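Companies > Industry > Salazar Group

Salazar

Salazar is a maker of household textiles and storage goods, based in Killville. It sells mainly to store chains and mail order firms, which put their own labels on the goods. Owned since 2 September mergers by Jirnance, a holding company. Listed shares were withdrawn after the second of these.

History

Started as a weaving shop in Killville, making flour sacks and later laundry nets. Moved into curtains, dropped them, went back to bags. The company grew mostly by buying smaller rivals that had run short of cash. Rostardale, a seaming works across the river, was the largest of these purchases and still runs under its own name.

Margins fell for several years running after yarn prices rose and the store chains refused to pay more. Jirnance, until then a minority holder, bought out the founding families in two steps. Minority shareholders objected to the price in the first round. The offer was raised and most of them took it.

Operations

Two plants, Killville and Rostardale. Head count at the last filing was 2,268, down from 3,250 before the takeover. Most of the cuts were in dyeing, which was closed and handed to outside suppliers. Weaving stayed in Killville. Cutting, seaming and packing are at Rostardale.

The order book leans heavily on a few buyers. A contract with any one of them usually runs a year, with prices reset each September. Analysts have called this the companys main weakness, along with the cost of freight.
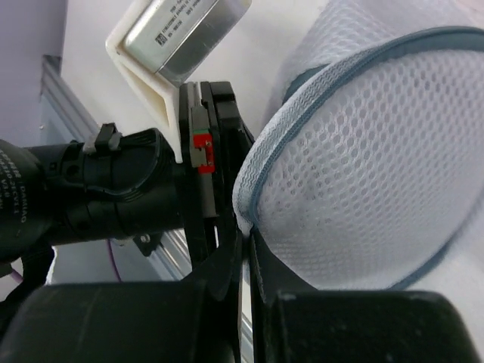
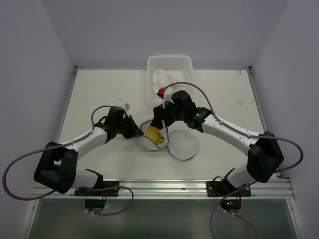
Mesh bag with blue-gray edging (first picture); white tabletop with two robot arms (second).

Finances

Salazar returned to an operating profit in its second full year under Jirnance. Debt was moved up to the parent, so the figures before and after are hard to compare. Dividends go to Jirnance only. Inventory has been a sore point, 91 days of stock at one stage, later brought down by dropping slow lines and colors.

A planned sale of Rostardale was put off twice. Bidders wanted the supply contracts included, Jirnance wanted to keep them. Talks ended without a deal and the works was kept, with a smaller budget for new machinery.

Labor relations

Unions at both plants signed a joint pay agreement after the takeover. It traded a freeze on basic pay for a promise of no forced layoffs during its term. Job losses after that were by early retirement and buyouts. A short strike at Rostardale over shift changes ended when managment withdrew the new schedule. Pay talks are now held separately at each plant.

See also: Jirnance; Rostardale; Killville, economy of

Last revised 21 December 2020

This site uses cookies to remember your settings. By continuing to browse you accept their use. OK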